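# Frequently asked questions about the Kowalchuk grasping study

Last change: 2020-03-29, by Bogdan Cieślak

These are questions we received by e-mail after the preprint went online. I answer most of them; where Karine Girard or Ravinder Bélanger answered, I copied their words and corrected only the spelling.

**What is the study about, in short?**

We wanted to know if a small arm with printed parts can learn to put an object in a box from few human demonstrations, when the first contact with the object is trained separately from the rest of the movement. We call this the split method. The baseline is one policy for the whole movement.

**How many demonstrations did you use?**

We used 100 for the split method and 400 for the baseline. We also trained the baseline with 100, so that the comparison is fair. Those numbers are in the second table of the preprint, which some readers missed because it is in the appendix. We will move it.

**And what was the result?**

For each policy we made 26 trials. The split method placed the object in the box in 20 of them. The baseline with 400 demonstrations came to the same number, and with 100 it was clearly weaker. So we claim that the split method needs less data for this task. We do not claim that it is better in general.

**Why did you choose a drinks bottle?**

It is easy to find everywhere, and it is difficult in a useful way. A bottle which lies on its side can roll when a finger touches it too early, and clear plastic is hard for the vision part. The label helps, because it gives the network something to look at. Mélanie Poirier tested bottles with the label removed, and most of the failures in her test came from a wrong estimate of height. 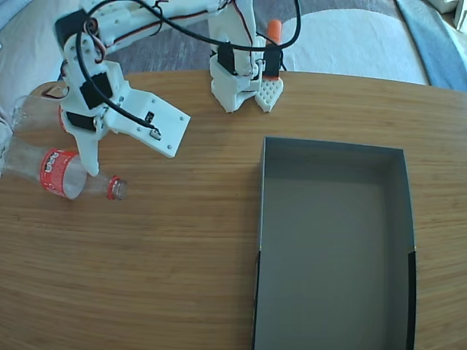 The approach phase ends when the finger is just over the object. From there the contact policy takes control and the approach policy is switched off until the jaws are closed. In an early version both policies were mixed during a short time, and the arm was shaking. We gave up this idea in August.

**Must the box stay in the same place?**

No, but it must be open at the top and inside the reach of the arm. We moved it between trials by hand. If it is very near the base, the arm has to fold a lot and the servos complain. Ravinder advises to leave a hand's width.

**Can I use other servos?**

Probably yes. You have to repeat the calibration, and please check the direction of each joint before you switch on the full torque. Jaxon Lapointe broke two printed brackets in Nistport because one joint was reversed.

**Did you count a trial as success if the bottle fell in after touching the rim?**

Yes, if it stayed inside. Karine was against this rule, and her stricter count is given in a footnote.

**Where is the data?**

The demonstrations are on the Ronitz server, in the folder "contact". The failed trials are not uploaded yet. If you need them sooner, write to Mélanie and tell her which policy you are interested in.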